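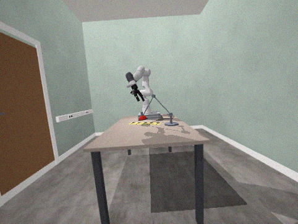 Marketing How-Tos

Clean Your Email List Before You Buy Another Tool

Every vendor will tell you your open rates are low because your software is old. Maybe. Check the list first.

Step 1. Export everyone. At Clirnley we had 1,552 contacts and were proud of the number.

Step 2. Sort by last click. Ignore opens, which mail programs can trigger on their own. Anyone with no click since February goes in a separate group.

Step 3. Send that group one plain message asking if they still want to hear from you. Skip the coupon. A coupon gets you people who like coupons.

Step 4. Wait eight days, then remove whoever didn't answer. We kept 386 of ours, and I still doubt a few of those.

Step 5. Only now look at the tool. Prellotero and Prekeo both promise "smart re-engagement." Ask the sales rep what that does that Step 3 doesn't. I asked twice and got a slide deck.

Repeat before any big campaign. Don't let anyone sell you a dashboard for it.

Berenice Becerra, 3 May 2019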